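The Kuusisto stool, at last

I've wanted a Kuusisto stool since February, when I sat on one in a café and refused to get up. It has 4 legs, a birch seat and no screws at all - just wedges, the old Finnish way. Domia is selling a run of 500 this summer, and I've put my name down for two (don't tell my bank!). The paint comes in Olia green or plain white.
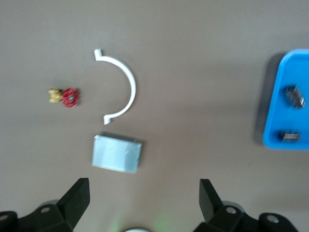 Next month

I'll be looking at lamps - mostly paper ones.

Sturnance newsletter | Contact us | © 2018 | Back to top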